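My yellow jug and the end of the soap clutter

I have been on a mission to get the small plastic bottles out of my house, and I am so happy with how it's going that I have to write about it! For years I bought hand soap the lazy way, one little bottle at a time, and every sink had two half-finished ones standing next to it (plus a spare underneath that I always forgot about).

Then my friend Phong Triệu told me he buys the biggest container he can carry and just fills things up from that. I went straight out to Stalley, the housewares store over on Miltberg Avenue, and spent a very happy 18 minutes in the refill aisle. I love a refill aisle.

What I was hunting for was something with a proper handle. I have small hands, and a big smooth bottle is a nightmare to carry up the stairs – a handle molded right into the side makes all the difference. A pump on a bottle is the other thing I get excited about. No lids to lose, no glugging half of it down the drain!
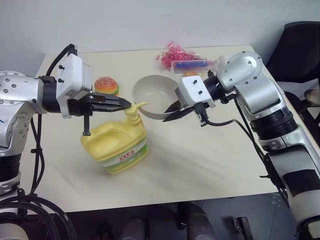
Yellow bottle with its handle, and a white bowl on the table.

I also keep a plain bowl close by when I'm decanting. A wide rim catches the drips, and whatever lands in it goes into the mop bucket. My little glass dispensers from Sonine get a rinse in hot water first, then a full day upside down on a towel, and after that they're ready to fill.

Next up is dish soap, and I'm hoping to have the laundry shelf done by August. If you have a favorite funnel, please tell me about it in the comments – mine is too narrow and I've lost patience with it.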